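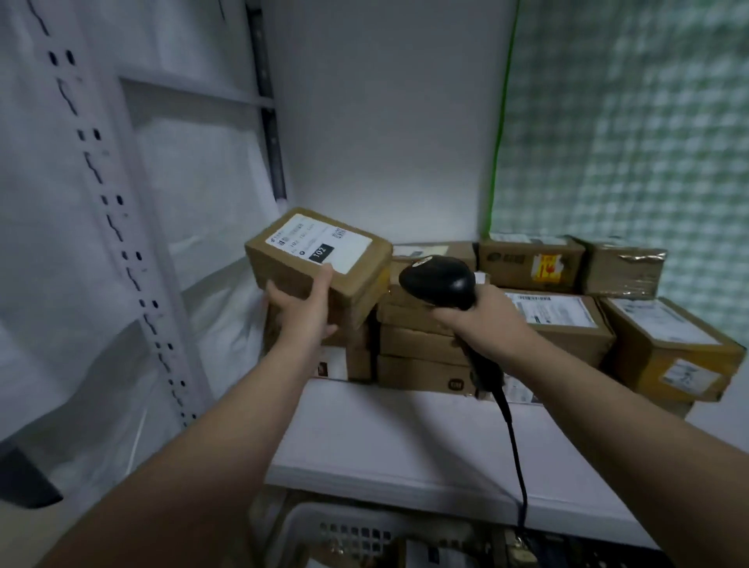 ## Re: [gekthorpe-framing] Slack canvas on wide prints

Kojo, thanks for the measurements. I have split my answer into tension, bars and lighting, as the thread had begun to mix them up.

**Tension.** The Bawa cloth you are using is a poly-cotton blend. It takes up moisture from the air and lets it go again, and the sheet moves each time. A print stretched tight in a damp workshop will usually get tighter in a heated living room, so slackness after delivery suggests it was under-stretched to begin with, or that the corners have closed up. Check the corners first. Lay a square inside each one, on the back. If any is out, knock the wedges in a little at a time, going round all four corners, and stop when the face is flat. Do not spray the back with water. It pulls the cloth tight for a day or so and can lift the ink coating along the folds.

If the wedges are already fully home, the staples have to come out. Start again from the middle of each long side, one staple, then the opposite side, then the short sides, and work outwards. Leave the corners until last. Canvas pliers with a wide jaw make a clear difference on 312 gsm cloth. Fingers alone are good enough for small pictures only.

**Bars.** You said the Avell kit bars are flat on the front. That explains the line you can see running parallel to the edge. A stretcher bar should have a raised outer lip so that the canvas touches the wood only at the outside. With a flat bar the cloth rests on the full width, and the inner edge shows through sooner or later, most of all on plain areas of colour. You can glue quarter-round beading along the outer front edge before restretching, but allow for the extra size in the wrap.

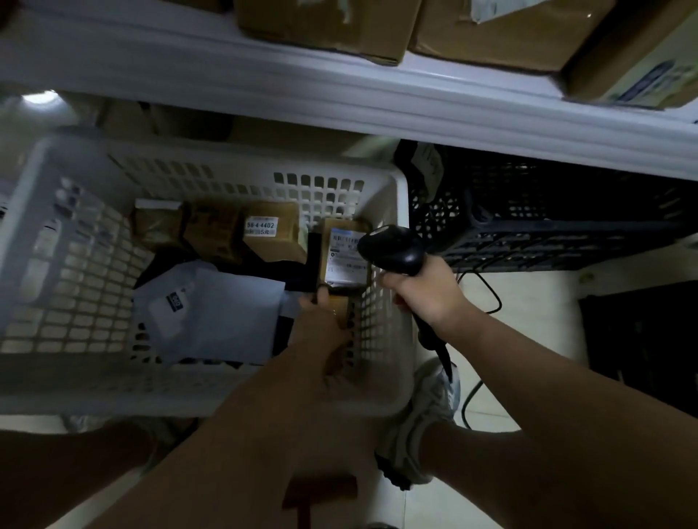
Kojo Issahaku wrote:

> The picture is an abstract, mostly pale grey with one dark band. It hangs over the sofa on two hooks. The Avell bars are 40 mm deep and there is no cross brace. From the side the long bars bow inwards by almost as much as my thumb is wide. Would a brace cure this, or do I need new bars? Also, the ripples look far worse in the evening with the lamp on. Is that the print or the lamp?

A brace will cure the bow if the bars themselves are sound. Fit it between the middles of the two long bars, flush with the back, so that it sits clear of the cloth. Take the tension off before you cut it. If you measure the gap with the bars still bowed, the brace will be too short and will hold the fault in place. Leave 2 mm or more between the brace and the canvas, or you will get a second line across the middle.

**Lighting.** The lamp is showing up what is there. Any light that strikes a surface at a low angle will bring out small ripples, and a pale grey ground hides nothing. Move the lamp out from the wall, or use a ceiling spot aimed at the centre of the picture. I use a 4000 K lamp for checking work on the bench, but in a sitting room most people find that too cold.

On the earlier question about Flivik hangers: they are fine for this weight. Screw them to the side bars, well down from the top, and keep both hooks. A single hook and cord pulls the sides inwards.

Could you post the depth of the wrap at the back? If there is less than a finger's width beyond the staples, restretching over beading will not work and you would be better off ordering a reprint.

Walter Ayala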